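**Call for Participants: Shared Workshop Garment-Handling Build**
Stokham Community Workshop, Robotics Section
Issued September 11, 2020

The Stokham Community Workshop invites applications from members and non-members who wish to take part in the second stage of its garment-handling build, known within the workshop as Wokus. Participation is unpaid. Places are limited to seven, and applicants need not hold a technical qualification.

## Background

Wokus was proposed by members who wanted a robot arm that could take an article of clothing from a person or a rack, hold it without damage, and set it down in a chosen place. The first stage covered the mounting of the arm, the cabling, and basic control of the gripper. The second stage concerns the handling itself, which has proved to be the harder part. A shirt does not keep its shape between one attempt and the next, and a routine written for one fold of cloth will often fail on another.

The build is carried out by participants in their own time, with the workshop supplying space, power, tools, and a materials budget of $4,000 for the stage. Work is done at a large table beside a wooden clothes rack, and everyday articles are kept on the table for use in trials.

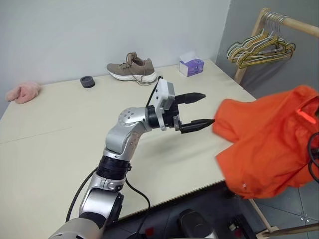
*The Wokus arm with its gripper open beside an orange garment. Sneaker, slipper, and tissue box at the back of the table.*

## Work to be undertaken

Participants will be assigned to one of 3 groups according to interest and experience.

**Handling group.** Members of this group will plan and run trials with clothing of different weights and weaves, keep the trial log, and recommend changes to the approach angle and closing speed of the gripper. This group will suit applicants with experience in sewing, laundry work, theater wardrobe, or retail, as well as those with an interest in robots.

**Hardware group.** Members will maintain the arm and its mounting, improve the routing of cables so that they stay clear of moving joints, and make replacement parts in the metal shop. Applicants must have completed the workshop's tool safety session or be willing to do so before the first meeting.

**Software group.** Members will write and test the control routines and look after the image records. Working knowledge of one programming language is expected. Prior work with robot arms is welcome and is not required.
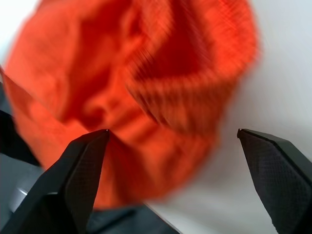
The fingers are the subject of the handling group's first task. Two designs will be compared over the course of the stage: the present set and a softer set to be made in the workshop from a pattern supplied by Barnar. The inner faces of the present fingers carry a fine crosshatched grip texture, and participants will be asked to record whether this texture marks or pulls at thin fabrics. A small white dot at each fingertip gives the software group a point to look for when judging where the tips lie in relation to the cloth. The softer set should have an equivalent mark, and proposals for how to apply one are invited with applications.

## Time commitment

The stage runs for 16 weeks, with one evening session each week. Participants are asked to attend at least three sessions in every four. A short open demonstration will be held in November, at which each group will present its work to other users of the workshop.

## Conditions of participation

- Participants must be 16 years of age or older. Those under 18 require the written consent of a parent or guardian.
- No person may operate the arm alone. A second trained participant must be present at the stop control whenever the arm is powered.
- Loose sleeves, scarves, and jewelry must be removed before approaching the table.
- Designs, code, and trial logs produced during the stage will be held in common and may be used by any member.

## How to apply

Applications should be made in writing and should not exceed one page. Please state your preferred group, any relevant experience, and the evenings on which you are regularly free. Samples of past work may be attached. Applicants who wish to lend or donate clothing for trials should list the articles and their fabric content; items must be clean and will not necessarily be returned in their original condition.

Applications may be left at the front desk or posted to the Robotics Section, Jafri Building, Stokham, marked for the attention of Nevzat Eren, Build Coordinator. All applicants will receive a written reply. Those offered a place will be asked to attend an introductory session and sign the workshop's safety agreement before joining a group.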